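Home Features Archive Subscribe Contact

The Second Life of the Work Shirt

For most of its history, the town of Gavport bought its clothing to last. Shirts were patched at the elbow, turned at the collar and handed down, and the women who did this work were known by name in every street near the harbor. A new mending program run by the Pesonen Textile School is asking how much of that knowledge can be recovered.
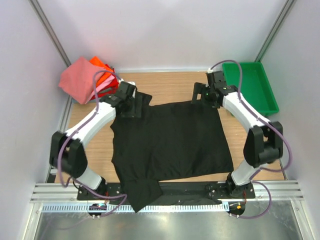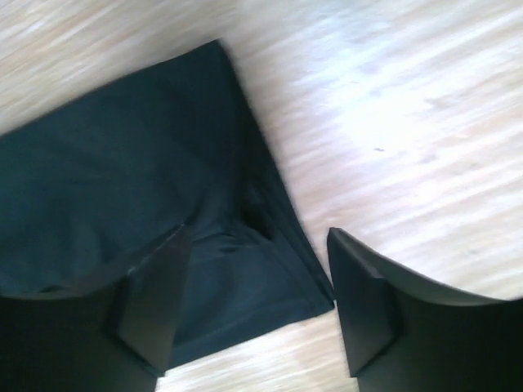
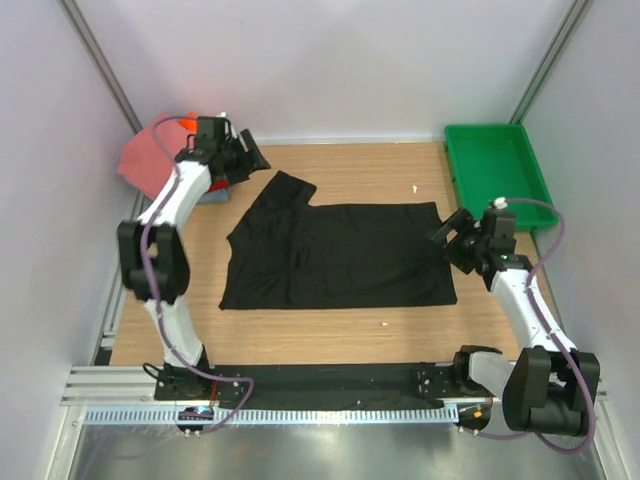
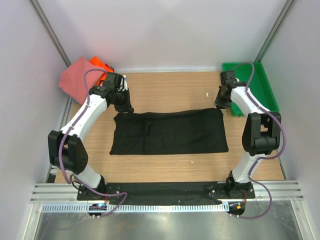

Black cloth on a light wood-grain surface.

The program opened in October in the former Willus sail loft, two floors above the fish market. It accepts 20 students at a time, most of whom arrive with no experience beyond sewing on a button. They meet at six in the evening and work until nine, and each is expected to finish a garment that has been worn, damaged and set aside by its owner.

Anneli Rautiainen, who directs the school, regards the waste of clothing as a loss of skill as much as of cloth. "A household that could repair a seam had a certain independence," she said. "When the skill went, the habit of looking closely at a garment went with it."

The school's records support her view. A ledger kept by the Nasine laundry, which closed a generation ago, lists 609 repairs in its final year of business. Collars and cuffs account for most of the entries. A single sheet at the back gives the prices for darning, and a note in pencil asks customers to empty their pockets.

Padmavathi Bangera teaches the evening course and has built much of it around the ledger. Students learn the ladder stitch first, then the flat patch, and only later the turned collar, which requires the old piece to be removed whole and sewn back with its worn side hidden. Knit fabrics are taught separately. They stretch under the needle, and a repair that is too firm will pull a fresh hole beside the old one.

Ms. Bangera keeps nearly 80 samples of thread in a cabinet by the window and encourages students to match weight before color. "A heavy thread in a light shirt will always win," she said. "The cloth gives way first."

Interest has spread beyond the classroom. The public library now lends darning tools, and the school has begun to receive parcels of old work clothes from families along the coast — some with letters describing who wore them and on which boats. The letters are being copied and will be stored with the Nasine ledger in the school's reading room, where visitors may consult them on request.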